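Gripper service on the Omen arm, Stelthorpe

August 27, 2018
Text and pictures: Jerome Soriano

The Omen arm has been running at Stelthorpe since November. It picks things up off the floor and puts them away, and it does this on carpet, among ordinary furniture. Most of the upkeep goes into the gripper. The joints further up the arm have needed very little apart from one cable clip, which Ronaldo Honorato replaced in the spring.

The arm is on its second set of fingers. The first set came from Gevham and did 114 hours before the tips began to mark the things they were holding. The present ones are from Marquez. They are a bit stiffer, and they need their screws checked more often during the first few weeks.

We service the gripper every 60 hours. The job takes one person 43 minutes if nothing is wrong, and most of that is cleaning. Carpet fluff is the main trouble. It gets into the hinge at the root of each finger and packs down there, and after a while the finger closes late. A soft brush and a wooden cocktail stick will shift it. Compressed air drives it further in, so we gave that up early on.

The order of work is the same each time. Power off at the base, arm supported, fingers opened by hand. Brush out the hinges, then wipe the fingers down with a damp cloth and leave them to dry. Check the finger screws with the small driver and stop as soon as they are snug. Ronaldo overtightened one in the first month and we had to wait 51 days for the part, so the driver now has a piece of red tape on the handle.

After that the power goes back on and the arm is sent to its home position. The wrist camera gets a wipe with a lens cloth and we look through it before doing anything else. If a finger is sitting out of line it usually shows there first. Then we run the fingers through ten slow open and close cycles, write the hours in the book and put the date on the label at the base.

The next job is the hinge pins, and those pictures will go on a page of their own. 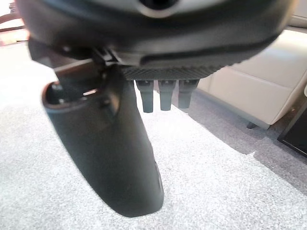

Wrist camera view with a finger hanging over the carpet and the sofa behind.

Recent galleries
Omen arm: replacing the cable clip
Gevham fingers, old set, wear at the tips
Making a floor stand for the base
Marquez fingers: first fitting
Stelthorpe workshop shelves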